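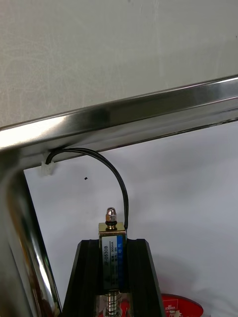 Reading the grades on stainless, and why the balcony rail went brown

We moved into the Watdale flat in December and by the end of the following winter the balcony rail had a tea-coloured bloom over most of the seaward side. The strata manager called it rust. The trade name is tea staining, and the two have different remedies, so I spent a fair few evenings reading up before agreeing to pay for anything.

Stainless steel resists corrosion by way of a chromium oxide film a few nanometres thick. The film re-forms in air when scratched, provided the surface is clean and oxygen can reach it. Chloride breaks it down locally. The two grades you will meet in domestic work are 304 and 316, and the difference that matters here is the molybdenum in 316, usually two to three per cent, which improves resistance to chloride pitting. Either can stain. Within a few kilometres of surf, 304 outdoors is a poor choice, and ours turned out to be 304.

Grade was only part of it. Surface finish has at least as much effect. A coarse linished finish has grooves that hold salt and moisture, while a smooth polished one sheds both when it rains. Sheltered surfaces do worse than exposed ones for the same reason: the underside of our top rail was the worst section and it never gets rained on. The welds were second worst, with heat tint left on at two of the corners. Heat tint sits over a chromium-depleted layer and should come off by pickling or mechanical polishing.

Brândușa Matei, who fabricates commercial kitchen benches at Barta, looked at my photos on a Tuesday evening and asked what the cleaner had been using. Steel wool, as it happens. Carbon steel fragments embed in the surface and rust on their own account, and the marks look like a fault in the parent metal.

What I did, in order:

Rinsed the whole rail with fresh water and let it dry.

Applied a phosphoric acid cleaner (no hydrochloric, ever, and that includes brick cleaner) with a nylon pad, along the grain. The label said 5 minutes. I gave the underside a second application.

Rinsed again, for longer than seemed necessary.

Sent the two tinted welds out for pickling paste, which I will not handle myself. It contains hydrofluoric acid. The invoice was $295 including the call-out.

The stain lifted completely on the top and outer faces. Light pitting remains under the rail near the downpipe, and polishing it out would mean taking the section down. I have left it.

Maintenance is now a wash with warm water and mild detergent every month, then a rinse. Lilla Takács in unit 64 does hers quarterly and has the same rail on the landward side, so there is a crude comparison running. Hers is still clean, though it gets far less spray.

If you are specifying new work near the coast, ask for the grade in writing and a mill certificate, ask for the surface roughness (Ra of 0.5 micrometres or lower is the usual recommendation), and ask how the welds will be finished. The Prollbridge supplier I rang could answer the first question and had to call back on the others.

Next post will be on the sliding door track, where someone has put aluminium rivets through stainless plate.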